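Grindstead Bead & Button Swap: Questions We Keep Getting

How much can I bring?
One box per person. Six compartments is plenty, whatever your aunt says.
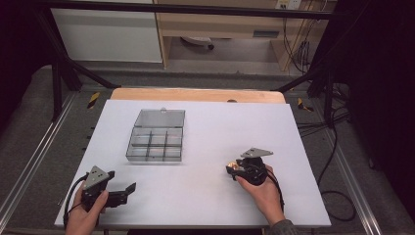 Clear box, lid open, six compartments.

What does it cost?
A table is $6. Browsing is free, though few people escape having only browsed.

Are buttons really worth the same as beads?
For swapping, yes. We settled this in December and would rather not reopen it.

Do you take glitter?
No. We are still finding the last lot. 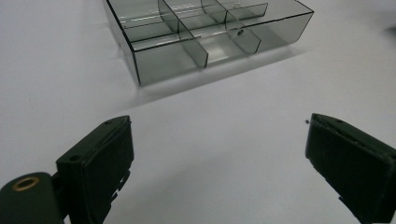
Where do I park?
Use the lot behind the Ostton building. It holds 45 cars — fewer if Quintana Street is closed and everyone parks in a mood.

Can I leave early?
Of course. Please clear your table first and tell Jasmina Kovačević at the door.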